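Amemach Hand Teaching Kit – Set-up Guide
Section 4. Recording a task with the hand-held grippers

4.1 Before you start

Read section 3 first if the grippers are not yet paired with the recorder. In this section we use the task "Power strip" as the training task. It is good for new operators, for it needs both hands and it has one soft part, the cord.

CAUTION: The power strip must never be connected to the wall during teaching. The metal plates of the grippers can touch the outlet slots.

You need:
Left and right gripper, both with cable
White work board
Power strip with its cord
Recorder with the Vikedari software, version 2 or later

4.2 Preparing the table

1. Put the white board flat on the table. It must not move when you press on it with one finger.
2. Check that the striped tape markers near the far corners are not covered by the board or by your tools. The software uses them to find the table.
3. Put the power strip on the board with the outlets up. The angle is free, and you should change it between recordings.
4. Lay the cord to the side in a loose loop. The plug must lie on the board also.
5. Lead the gripper cables away from the working area. They may hang down beside the board, but they must not cross it.

Note: If a gripper cable is pulled tight at the far side of the board, the hand turns a little without the operator feeling it. Leave enough free cable before you start.

4.3 Holding the grippers

6. Take one gripper in each hand, with the whole hand closed on the handle. Sleeves should not cover the gripper.
7. Point the jaws to the object and open them. Keep the metal plates free; do not rest your thumb on them.
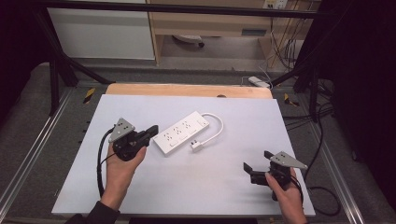
Figure 4-1. Both grippers over the board, power strip and plug between them.

8. Stay still in this position until the recorder gives a short tone. If there is no tone after 30 seconds, put both grippers down and see error 819.

4.4 Recording

9. Say or press "Start". The lamp on the recorder becomes green.
10. Hold the strip with the left gripper. Close the jaws slowly.
11. With the right gripper, take the cord close to the plug and bring it to the strip. Do not pull the plug over the board.
12. Open both grippers, move them back to the start position and press "Stop".

Do not correct the cord with your fingers during a recording. If it falls wrong, press "Discard" and begin again from step 3. One bad recording costs more time later than two new ones.

Note: Work at the speed you would use with a full cup in your hand. Very slow movement is also a problem – the software then reads the small pauses as separate steps.

4.5 Saving

13. Enter the task name and the table number. Task names may have letters and numbers, without spaces.
14. Press "Save" and wait until the lamp is off before you remove a cable.

Replacement jaws can be ordered in pairs under part number 3184.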